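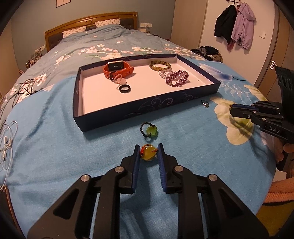
# Poon Jewellery Tidy - data card

Poon is a set of household demonstrations recorded with hand-held grippers. The task in this part is jewellery tidying: small items lie loose on a bed and have to end up in a shallow open box lid. An operator holds one gripper in each hand and does the job directly. The robot is absent at recording time.

Maintained by Ureo. Card last revised 14 Aug 2024.

## Contents

The release holds 534 episodes. Each episode is one folder with:

- video from the gripper camera
- gripper opening width, one value per video frame
- estimated gripper pose, relative to the first frame
- a short text label for each pick

Left and right grippers are stored as separate streams with a shared clock. If you only train a one-arm policy, read the stream you need and ignore the other. Do not mirror the left stream to get more right-hand data. Lighting and clutter differ on the two sides of the bed and the mirrored copies made our validation scores look better than they were.

## Task

An episode starts with at least one ring on the sheet outside the lid. The operator picks up the items and places them on the white floor of the lid. Order is free. Either hand may pick any item, and both hands may work at once.

Items include rings with coloured stones, a plain black ring, beaded bracelets, a mottled bangle and a smartwatch with an orange-red strap. Some may already be in the lid at the start. The label file says which.

Rings are the hard part. The usual grasp closes the two ribbed pads on either side of the stone or the band. Thin metal rings lie flat on the cloth and need a lower approach, and this often drags a fold of the sheet along with them. We kept those episodes. They are tagged `cloth_contact`.

## Surroundings

Recording was done in a furnished bedroom at the Grellport site. Quilt, pillows, cables, earphones and hanging clothes were left where they were. The printed flowers on the bedding are a known source of false detections - a pale flower centre can score as a ring in simple colour-based detectors. Lighting is warm, and the white inside of the lid takes on a pink cast. No white balance correction has been applied.

## Collection rules

1. Start with both grippers open and clear of the bed.
2. Move at the speed you would like the robot to move.
3. If an item is dropped, pick it up again and carry on.
4. Release over the lid, then pull back before turning the wrist.
5. Stop recording only when both grippers are open again.

Episodes with more than 3 drops are in `extra/` and are not part of the main count.

## Splits

Train and test are split by session, so no session appears in both. The Cunow loader reads the split file directly. Frames are served in blocks of 1,000; set `block_size` lower if memory is short.

## Known problems

- Pose drifts when the gripper is held close to plain cloth for a long time.
- Hands are visible in some frames. Faces were checked for and removed in May.
- Opening width is noisy near full closure. Do not use it alone to decide whether a ring is held.
- 4 sessions have a clock offset between left and right. The correction is in `sync.csv` and is not applied by default.

## Use

Intended for imitation learning of small-object pick and place. There is no force data, so the set is a poor fit for work on grip strength.

We use cookies to remember your settings and measure visits to this site. Accept all | Manage choices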